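Why Is a Cucumber a Fruit?

Ask the people at your dinner table if a cucumber is a fruit or a vegetable. Most of them will say vegetable. A scientist who studies plants will say fruit. Both answers are right, and in this page we will see how this is possible.

For a scientist, a fruit is the part of a plant that grows from the flower and holds the seeds. First there is a flower. A bee visits it and brings pollen, a fine yellow dust, from another flower. After this the petals dry and fall, and the small green part behind them begins to grow. This part becomes the fruit.

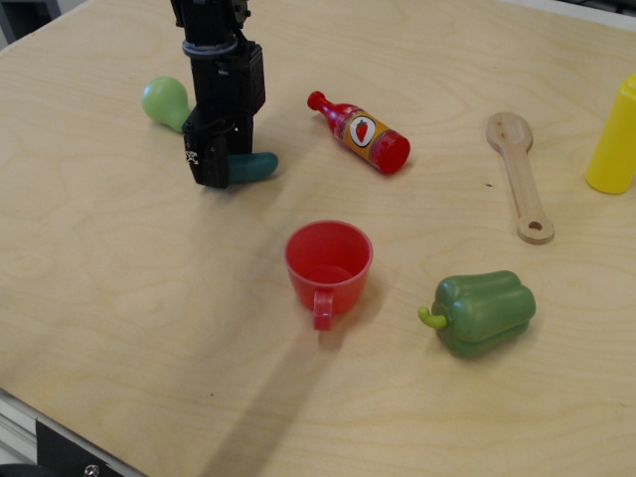
Vegetable is a kitchen word. Cooks use it for plants that we eat with salt, in soup or in salad. It can be a root, like the carrot, or a leaf, like spinach, or a stem, like celery. Even toys follow the kitchen rule: a dark green toy cucumber usually goes with the vegetables, and the light green toy pear lying near it goes with the fruits. A scientist would put the two together, for both real plants keep their seeds inside.

Tomatoes, pumpkins, peppers and eggplants are also fruits in science. So are green beans, and there the fruit is the long pod.
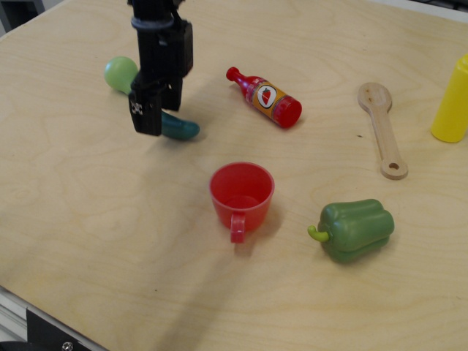
Why does a plant make fruit at all? A plant cannot walk, so its seeds need help to travel. When a fruit is ripe, it often changes color and becomes sweet. A bird or a fox eats it, goes away, and later drops the seeds in another place. In the village of Undik, where I live, one wild pear tree stands alone in a field, 2000 steps from the nearest garden. I think a bird planted it.

Try it at home

Ask an adult to cut a cucumber for you. Look for the seeds in the middle. Then do the same with a pear. Take out 10 cucumber seeds and put them on wet paper on a plate. The seeds of a young cucumber from the store are often too soft to grow, so it is better to use seeds from a packet for planting. Look again after 72 hours and draw what you see.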